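Lamo two-arm kit, table setting package: worth the money?

Posted by tinbench, 1 May 2024

We have had the Lamo kit in since January. The current job is tableware: bowls, fork, spoon, mug, picked up and put down along the front of a long table.
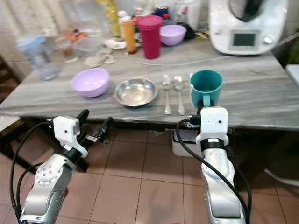
gravelpit
What did you pay, and does that include the Wotik software? The page I read listed the arms and grippers and then said "software sold separately" at the bottom.

tinbench
1168 for the table setting package, on top of the arms. Wotik was in it for us, but only the basic license. You get 2 seats. If you want to edit a grasp by hand you need the next tier up, and I haven't paid for that.

Hefin Rees
I tried the same package at Mostyn and sent it back. Bowls were fine. Flatware was not. A fork lying flat on a hard top is a bad target for those fingers, and ours kept pushing the fork along the table. Support told me to put a cloth down. I don't want a package that needs a cloth.

tinbench
Flatware is the weak part here too. I get the spoon more often than the fork. Mugs by the handle have been good once I slowed the approach. The default speed is too high and the manual doesn't say so anywhere.

oldrelay
Disagree with Hefin on the cloth. Any parallel gripper has trouble with thin metal on stone or tile. You would see the same with the Hivex unit, and that one costs more. Change the fingertips before you blame the package.

Hefin Rees
I did change the fingertips. I bought the soft set, which was another order and another wait. It helped with the spoon. If a package is sold for setting tables it should pick up a fork out of the box.

gravelpit
Does it mind other stuff on the table? My test area is never clear.

tinbench
Not much. There are bottles, a pitcher and a kitchen appliance toward the back of my table and I leave them where they are. I set the work zone to the front strip and it stays there. Shiny bowls gave me more trouble than clutter did. The steel one throws reflections and the software sometimes put the rim in the wrong place. The plastic bowl was no problem.

oldrelay
Turn off auto exposure. It's under Sensors, second page. That fixed most of the steel problems for me.

tinbench
Didn't know that was in there. Will try it tonight.

pm_sayer
How are the cables holding up? On my Lamo the one on the left arm started to rub at the elbow after 5 weeks.

tinbench
No wear that I've found. I leave a wide loop beside the arm. With a tight one it pulled when the wrist turned.

gravelpit
So would you buy it again?

tinbench
The arms, yes. The package, only if you mostly handle mugs and bowls. For flatware I'd wait for the next release.

Hefin Rees
I'd wait for it before buying any of it. They took 9 days to answer my return request.

oldrelay
Mine was answered the next morning, so that may depend on who you bought it from.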